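Retention Force

Cell 8 stopped at cycle 50 with no alarm. The arm held position, the servo bus reported healthy, and the supervisor process went on writing the same line to the log: INSERT COMPLETE, WAIT RELEASE. The release never came.

Jamila Debnath read the line several times and went down to the floor with the tablet under her arm.

The job was an insertion test for Bredholm. Take a plug, bring it to a port on the hub, push until the force curve showed the step, let go, pull on the cable at a fixed load, record whether the plug stayed. The sequence had been written in January and had passed review. The review had not covered what the controller should do if two of its inputs disagreed.

She put her hand on the gate and did not open it. The lamp over the gate was green. Green meant the drives were off. She looked at the tablet, where the drive current for the finger axis read 12 percent.

"Lamp says safe," she said into the radio. "Current says holding."

"Which one do you believe?" Khondokar asked.

"The current."

"Then stay out."

She stayed out. She pulled up the cell's image store on the tablet and began looking through the work.
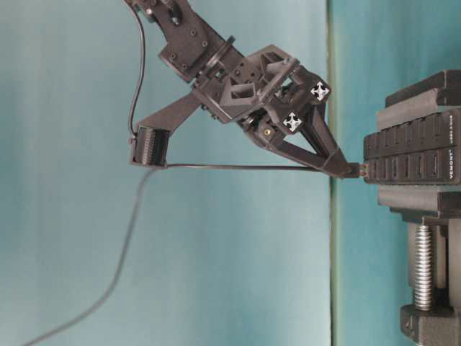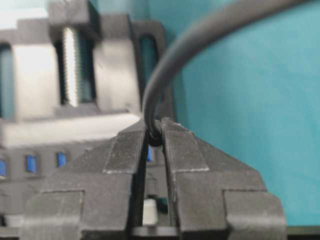 Firkik
by Kavinda Khondokar
Contributing writer and controls engineer

The first thing she ruled out was the plug. The force trace had the step in it, at the right depth, in every cycle she opened. The second was the grip. Slip would have appeared as a drop in finger load, and the load was flat.

That left the release. The supervisor, which the vendor had named Firkik and which everyone typed in lower case, would open the fingers only after the safety relay confirmed that the gate was shut. The relay had two channels. Channel A said shut. Channel B said open. Firkik had been told to treat a disagreement as a transient and ask again, and it had been asking again for 4 hours.

The lamp was wired to channel B. Channel B said the gate was open, an open gate meant the drives had been cut, and so the lamp was green. The drives took their enable from channel A.

"Read me that back," Khondokar said.

She read it back.

"So if you had walked in."

"Firkik polls every 50 milliseconds. If the channels agreed for one poll while I was inside, it would release and start the pull test. The arm would move at full test speed."

"Would they agree?"

"The switch is on the gate. I'd have moved it by opening the gate."

The radio was quiet. On the tablet the line appeared again, with a new time stamp.

She went to the panel on the outside wall, turned the main isolator to off, and hung her lock on it. The current reading fell to zero. The lamp over the gate stayed green, as it had been. She waited the full discharge time printed on the panel door, checked for voltage at the test points, wrote down the readings, and opened the gate.

The fault was in the channel B switch. One terminal screw had been left loose, and the conductor lay against the clamp without being held by it. She touched it with the tip of an insulated driver and it slid out.

She photographed the terminal and closed the switch cover without repairing it. Nanayakkara would want to see it as found, and the same switch was fitted to every cell on that side of the building.

"One wire," Khondokar said, when she had described it.

"One wire and the retry. And the lamp."

"Put them in that order?"

"Lamp first," she said. "I had my hand on the gate."

The report form had a box for severity and a box for injury. She entered none for injury. The form then filled in the severity box by itself, with the word LOW, and grayed it out so that it could not be edited.

She saved a copy, printed it, crossed out the word in pen, and carried the page upstairs.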